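Braided Loaf and Basket Service Return to Dilldale Bakery Counter

DILLDALE — The Ondik bakery will put its braided loaf back on the regular list starting Tuesday, along with the basket service it dropped when the shop moved to its present building. Counter sales open at 7 a.m.

The loaf is made from an enriched dough of flour, eggs, oil, sugar, salt and yeast. Each batch is mixed at low speed until the dough pulls away from the bowl, then rested under a cover. The dough is divided by weight. A finished loaf takes 900 grams of dough, and the strands are rolled to an even thickness with slightly tapered ends. Uneven strands were the main cause of rejected loaves in the trial bakes, according to a notice posted at the counter. A thick strand rises faster than the ones beside it and pushes the plait to one side.

After braiding, the loaves proof until a light press of the finger leaves a shallow mark. They get two coats of egg wash, one before the proof and one just before baking. The second coat reaches the pale dough that opens up in the creases as the loaf expands. Some of that dough still bakes lighter than the ridges, and the bakery does not treat this as a fault.

Baking time was the last item settled. The shop's older deck oven ran hot at the back and browned one end of the loaf early. A replacement from Sandoval, a regional equipment dealer, was installed last month. Loaves now go in at 180 degrees Celsius and are turned once. They cool on racks before they are bagged or set in baskets, and the bakery will not slice them on the day they are baked.

The basket service is meant for shared meals and office tables. A customer may order the loaf whole in a shallow oval wicker basket, pay a deposit on the basket, and get the deposit back when it is returned dry and undamaged. The baskets come from Filo, a housewares supplier, and the bakery has 18 of them in the first lot. They are low-sided, so a long loaf can lie at an angle with the crust clear of the rim. Deeper baskets were tested and rejected. They held steam against the bottom of the loaf and made it hard to lift out in one piece.

Returned baskets are brushed to clear crumbs from the weave, wiped with a damp cloth, and left to dry on an open shelf. They should not be soaked or put in a dishwasher. Customers who plan to keep bread in the basket overnight are advised to wrap the loaf first, as open wicker lets the crust go dry.

Orders with a basket must be placed by noon the day before pickup. Loaves sold in paper bags need no order. The bakery expects to make 200 loaves a week at first and will review that number in January. Seeded loaves are not part of the present schedule.
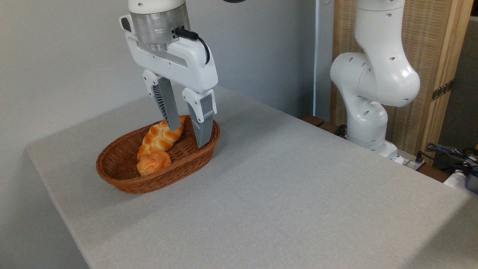 One reader asked whether the deposit could be carried over to the next order for people who buy every week, and added that a cloth liner would make the crumbs easier to deal with than brushing out the weave.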